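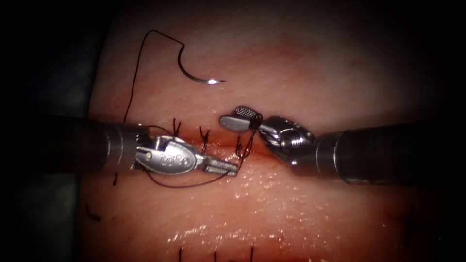 Coriser Motion Planner
Software for two-arm suturing research

Coriser plans the movement of two instruments which share one small workspace. You give it the entry and exit points, and it calculates the path for both arms, including the passing of thread between the jaws when a knot is tied. The needle and the thread are tracked as separate objects, so a needle put down on the tissue stays in the model until it is picked up again.

What you get
Planner and collision checker for 2 arms
Thread tracking module, also for dark thread on a pale background
Replay tool with colour marking of slow steps
Licence for 3 workstations

New in the April release
Path update in roughly 70 ms
Better behaviour when the thread makes a loop under a shaft — before, the planner stopped and asked for help

Coriser is for bench work on tissue pads and is not licensed for clinical use.

Order code 424. Sold by Lenihan, Wilanside. Please ask us for a trial licence before you order.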